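Can a Machine Tidy a Shelf Yet?
Final report, Household Automation Project
Olumide Nwosu
3/26/22

1. Background

My group set out to find how close machines are to doing small chores in an ordinary home. Vacuuming a flat floor has been solved well enough to sell. Putting things away has not. I chose shelf tidying because it needs no special tools and most people do it without thinking.

The report covers reading I did on two trial programs, Ojo and Brirnamby, and a study of the task itself. Ojo works from recorded human demonstrations and had 1419 of them at the time of its last write-up. Brirnamby plans each grasp from a model of the object and uses no demonstrations.

2. The task

A shelf at home mixes things that have little in common. A towel has no fixed shape, so a grip that worked once may not work again. A pump bottle is tall and can tip if it is pushed near the top. A cup on a saucer is really two objects, and the lid makes three. Books standing upright leave very little room for a finger between them. 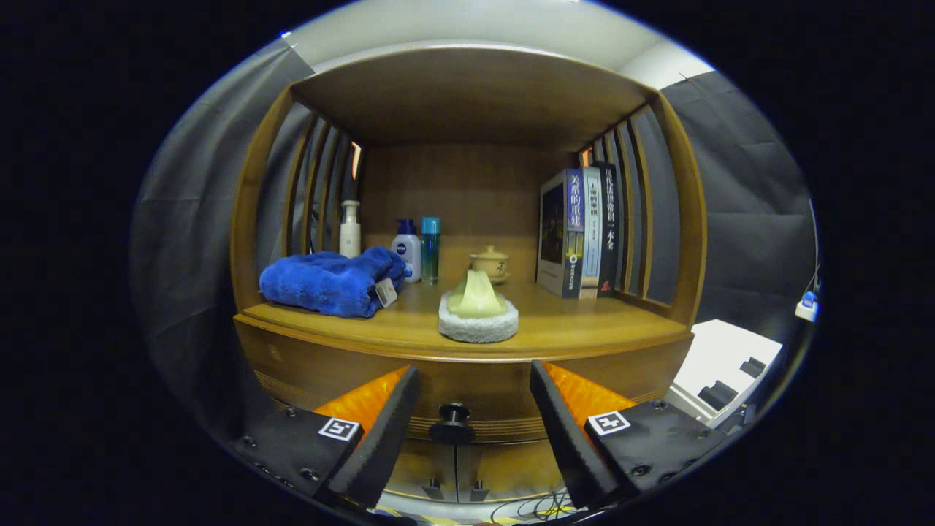
Order matters as well. If an item at the back has to move, whatever stands in front of it usually moves first, and it needs somewhere to go in the meantime. People settle this in a second or two. Both programs handled it poorly.

3. Results from the trials

Ojo was tested on 32 shelf layouts and finished 17 without help. Most failures were with cloth – the fingers closed on one layer and dragged the rest. Brirnamby did better with bottles and boxes but stopped when an object was missing from its library. Its write-up gives no finish rate, so I could not compare the two directly.

Speed was a problem for both. The Drodley apartment test allowed 3000 seconds per shelf, and Ojo used most of it on the harder layouts.

4. Discussion

I would not call shelf tidying ready for home use. Picking up one rigid item from an open space works most of the time. Soft items and stacked items do not. A shop stockroom might be a better first place, as at Clallbridge, where the goods are boxed and each has a set position.

5. Further work

In July I plan to repeat the layouts with cloth left out, then add it back one piece at a time.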